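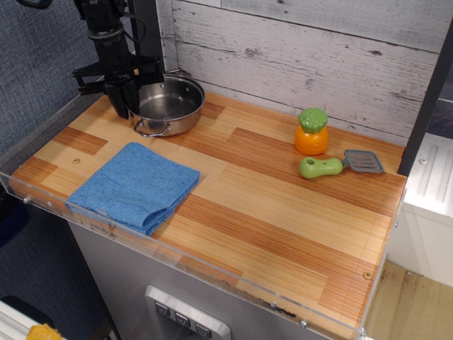 Where Does the Soup Go? A Report on Leftovers in Shared Student Kitchens

By Rhonda Li and Amra Leka

Introduction

When we first moved into the student houses on Tratdale Road, we were surprised by how much good food ended up in the trash. Both of us grew up in homes where a pot of soup lasted three days and got better every time it was warmed up, so it was a little painful to watch half a pot of lentils go down the drain on a Sunday night. Our instructor, Snežana Dervishi, suggested that we stop complaining and turn it into a term project, and we are very glad she did.

Our question was a simple one: what do students who share a kitchen do with cooked food that is left over, and why?

How we did it

We worked with two houses, Drostlow and Evow, which are close to each other and have kitchens of much the same size. Every resident got a short paper diary to fill in for the month of February. We asked them to write down what they cooked, what was left, and what became of it. We also sat down for longer talks with anyone who was willing, usually over tea (and once over a very good plum cake).

By the end of the month we had over 300 diary entries. Some were a full page long and some just said "rice, again," but we read every one of them.

What we found

Pasta and rice were thrown out more often than anything else, mostly by people who had trouble judging how much to cook for one person. Soups and stews did much better, and a lot of people told us they made them on purpose to have something for the next day.

The biggest difference between the houses came down to labels. At Drostlow there was a roll of tape and a marker on top of the fridge, and people wrote their name and the date on their boxes. At Evow nothing was labeled, and food sat there until somebody lost patience and cleared the shelf. Chutima Ruangrit, a second-year at Evow, told us she had thrown out her own curry by mistake — she thought it belonged to the person upstairs.

We also heard a good deal about shyness. Many students would have been happy to share but felt odd offering a neighbor food that was already a day old. Velimir Golob got around this by leaving a note on the lid that said "please eat me," and he reported that the pot was usually empty by morning.

Problems with the study

Filling in a diary makes you think about your food, so our residents may have wasted less than they normally would. Several people also forgot to write anything on weekends, which is when most of the big cooking happens. If we did it again, we would start with a practice week and hand out pens.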